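Toy block (construction toy)

A toy block, also building block or play brick, is a small solid or hollow piece made to be stacked, joined or lined up by children. Sizes run from thumbnail pieces up to hollow bricks as big as a shoebox. Most are wood, plastic, foam or card.

Types

Plain blocks just stack. Interlocking blocks have studs on one side and matching holes on the other – friction does the rest. Oversized ones are meant for toddlers, easier to grip and too big to swallow. Cardboard blocks fold flat, cheap, don't last long.

Early makers

Plain wooden cubes were sold long before plastic. Letters and numbers painted on the sides, sometimes animals. The Saarinen works in Bostovon turned out boxed sets in 6 sizes, the largest with 400 pieces. Its catalog dropped the painted sets first, then the plain ones. Few complete boxes survive, lids mostly missing.

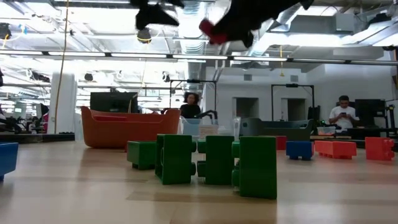

Plastic took over once molding got cheap. Zimgate brought out two lines, one for nurseries and one for home, which did not fit eachother. Parents complained. A later adapter piece fixed this, more or less.

Use in schools

Common in preschools. Used for counting, sorting, balance, taking turns. Floor play is usual for the larger kinds, tables for the small. The Atau set, a classroom box of 1,185 pieces, was sold with a teacher's guide that was reprinted every May.

Care

Plastic: warm water, mild soap, air dry. Wood should not be soaked – it swells and the paint lifts. Cracked peices are normally thrown out.

See also: Construction set, Stacking toy, Jigsaw puzzle

Last edited January 15, 2021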